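Monday, January 8, 2018
Kaj Juhl, Hurnthorpe

Home | Papers | Data | Contact

4.2 Stalled reaches in the counter task

Of 1,949 simulated episodes run with the Girkico controller, 151 ended with one arm stopped before contact with the target object. We first put these down to the grasp planner. Replaying the logs showed that the planner had returned a valid grasp in all but 3 of them, and that the fault lay in the joint limit check.

The check reads the wrist angle without wrapping it. Once the wrist passes half a turn, the stored value jumps and the arm is held by the safety stop, although the true angle is well within limits. The other arm keeps moving, as the two stops are not linked. Figure 4 gives the robot's own view in the counter task, with both arms extended.

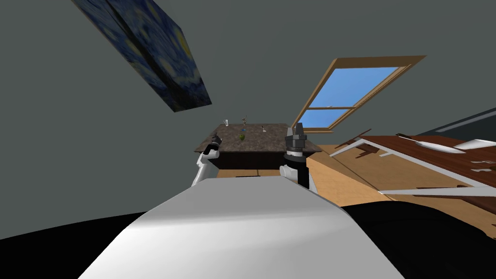

Linking the stops is simple in software but has a cost. A held arm can still block the path of the free one, and a joint stop leaves both above the worktop with no safe way back. We therefore added a slow retreat, limited to 30 seconds, before power is cut — the Drillell simulator allows this, but we have not tried it on hardware.

Figure 4. View over the robot's casing towards the counter, with small objects on the worktop and a long table to the right.

The wrapped angle check removed the false stops on replay. Full reruns with the Gunnlaugsson arm model are planned for February.

Contact: Kaj Juhl | © 2018 Hurnthorpe | Back to top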